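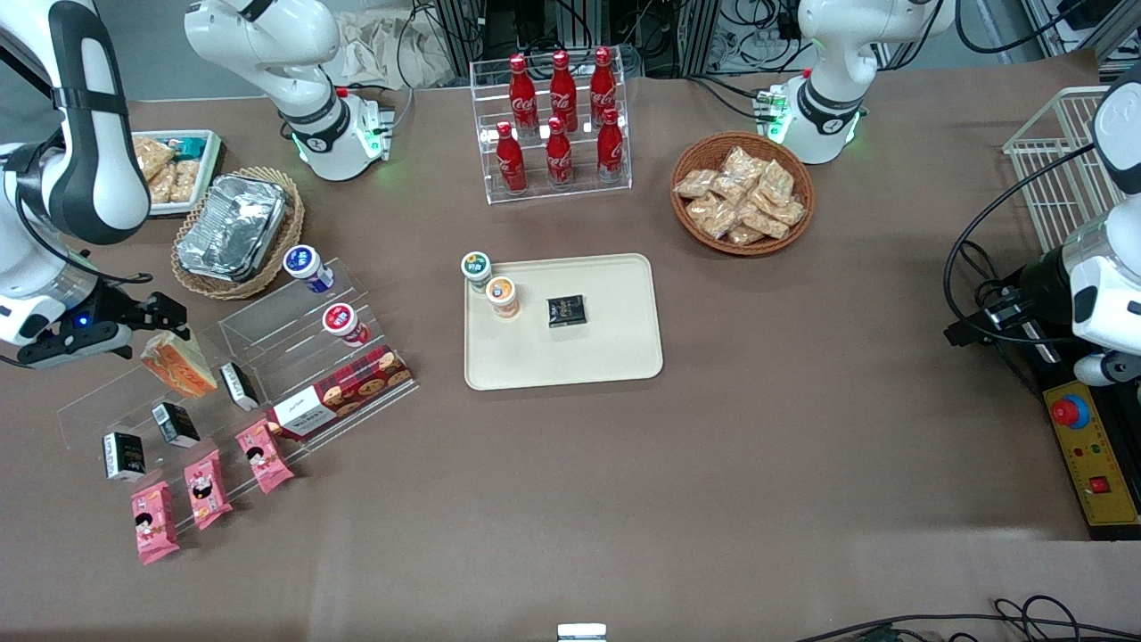
4 Aufzeichnung von Demonstrationen am Zweiarmplatz

4.1 Geltungsbereich

Der vorliegende Abschnitt regelt die Vorbereitung, Durchführung und Ablage von Demonstrationen für die Aufgabenfamilie »Tablett zusammenstellen« am Zweiarmplatz Ollell. Er richtet sich an eingewiesene Bedienpersonen. Die Einweisung erfolgt durch Tahira Bugti oder eine von ihr benannte Vertretung und ist im Platzbuch zu vermerken. Für die Inbetriebnahme der Arme gilt Abschnitt 2, für die Kalibrierung der Kameras Abschnitt 3.

4.2 Begriffe

Episode: eine zusammenhängende Aufzeichnung von der Grundstellung bis zur Rückkehr in die Grundstellung, mit genau einem Auftragstext.

Auftragstext: die sprachliche Anweisung, die der Episode zugeordnet wird, zum Beispiel »Lege eine rote Flasche auf das Tablett«.

Serie: alle Episoden, die mit derselben Aufbauvariante aufgenommen werden. Eine Serie umfasst 30 Episoden.

Rechter und linker Arm: Die Bezeichnungen gelten stets aus Sicht des Roboters. In der Ansicht der festen Kamera steht der rechte Arm daher links und der linke Arm rechts.

4.3 Aufbau des Arbeitsbereichs

1. Tischdecke auflegen und glatt ziehen. Leichte Liegefalten sind zulässig, aufgeworfene Stellen unter dem Tablett nicht.

2. Das beige Tablett in die Tischmitte legen. Es bildet den Zielbereich sämtlicher Aufträge dieser Familie.

3. Das transparente Stufengestell mit den Colaflaschen hinten in die Mitte stellen. Je Stufe drei Flaschen einsetzen, Schriftzug nach vorn.

4. Den runden Korb mit den einzeln verpackten Snacks neben das Flaschengestell stellen, auf die Seite des linken Arms. Die Beutel liegen ungeordnet; sie werden zwischen den Serien von Hand durchmischt.

5. Backwarenschale, Flechttablett mit den Aluminiumbehältern und die übrigen Stufendisplays auf der Seite des rechten Arms anordnen. Die Reihenfolge der Packungen auf den Displays richtet sich nach dem Variantenblatt.

6. Die vordere Tischfläche von Gegenständen freihalten.

7. Das Bedienfeld mit dem Not-Halt-Taster auf die Seite des linken Arms legen. Der rote Taster muss jederzeit ungehindert erreichbar sein.

Hinweis: Ob das Tablett zu Beginn leer oder bereits teilweise belegt ist, legt das Variantenblatt fest. Belegte Anfangszustände sind ausdrücklich vorgesehen, denn das Modell soll lernen, freie Ablageflächen zu erkennen. Becher und kleine Schachteln dürfen in diesem Fall bis zum Ende der Episode nicht verschoben werden, sofern der Auftragstext nichts anderes verlangt.

VORSICHT
Quetschgefahr zwischen Greifer und Tischfläche. Während des Umräumens sind beide Arme in den Haltezustand zu versetzen. Der grüne Leuchtring an der Armbasis allein ist kein Nachweis des Haltezustands; maßgeblich ist die Anzeige in der Aufnahmesoftware Flidenach.

4.4 Aufnahme einer Episode

1. In Flidenach die Serie und die laufende Nummer auswählen.

2. Auftragstext aus der Liste übernehmen. Freie Eingaben sind gesperrt. Neue Formulierungen werden bei Delphine Delacroix beantragt.

3. Beide Arme in die Grundstellung fahren und die Greifer öffnen.

4. Kamerabilder prüfen. Das Tablett und der im Auftrag genannte Gegenstand müssen im Bild der festen Kamera erkennbar sein.

5. Aufnahme starten und vor der ersten Bewegung den Signalton abwarten.

6. Den Gegenstand mit dem Arm greifen, auf dessen Seite er steht. Gegenstände im Flaschengestell dürfen mit beiden Armen gegriffen werden; der verwendete Arm ist im Feld »Hand« einzutragen.

7. Den Gegenstand auf dem Tablett absetzen, Greifer öffnen und senkrecht abheben.

8. Arme in die Grundstellung zurückführen und Aufnahme beenden.

9. Episode als »gültig«, »korrigiert« oder »verworfen« kennzeichnen.

Hinweis: Ein misslungener erster Griff führt nicht zur Verwerfung. Wird er innerhalb derselben Episode berichtigt, lautet die Kennzeichnung »korrigiert«. Solche Episoden werden getrennt gewichtet und sind erwünscht.

ACHTUNG
Dünnwandige Becher, Folienverpackungen und Aluminiumbehälter verformen sich bereits bei geringer Greifkraft. Für diese Gegenstände ist das Greifprofil »weich« zu wählen. Beschädigte Packungen sind vor der nächsten Episode auszutauschen und dürfen nicht mit der schadhaften Seite nach hinten weiterverwendet werden.

4.5 Verwerfungsgründe

Eine Episode ist zu verwerfen, wenn

- eine Hand oder ein Ärmel während der Aufnahme in den Arbeitsbereich gelangt,
- ein Kabel am Unterarm sich an einem Gestell oder Korb verfängt,
- der Auftragstext nicht zum gegriffenen Gegenstand passt,
- ein Gegenstand vom Tisch fällt,
- der Not-Halt betätigt wurde.

Nach einem Not-Halt ist der Platz erst wieder freizugeben, wenn Brahim Bouazza oder die diensthabende Vertretung die Ursache im Platzbuch eingetragen hat.

4.6 Umfang und Verteilung

Für die Aufgabenfamilie sind 1.000 Episoden aufzunehmen. Davon müssen mindestens 900 als »gültig« oder »korrigiert« gekennzeichnet sein. Für das Training werden 800 Episoden verwendet; die verbleibenden gehen in die Prüfmenge ein und dürfen nicht zur Einstellung des Modells herangezogen werden. Die Aufteilung erfolgt serienweise, damit keine Aufbauvariante in beiden Mengen vorkommt.

Die Bedienperson wechselt spätestens nach zwei Serien. Das Kürzel der Bedienperson wird mit jeder Episode gespeichert.

4.7 Abschluss der Serie

1. Vollständigkeit der Episoden in Flidenach prüfen.

2. Serie schließen und an den Ablageserver Onddale übertragen. Die Übertragung darf nicht parallel zu einer laufenden Aufnahme erfolgen.

3. Prüfprotokoll abwarten. Bei der Meldung »Zeitversatz« die betroffene Episode nicht löschen, sondern an Mavis Pennington melden.

4. Arme in Parkstellung fahren und Antriebe abschalten.

5. Variantenblatt abzeichnen und im Platzbuch ablegen.

Änderungen am Aufbau, die im Variantenblatt nicht vorgesehen sind, bedürfen der schriftlichen Zustimmung von Dwayne Greenberg. Dies gilt auch für den Austausch einer Packung gegen eine andere Sorte oder Farbe.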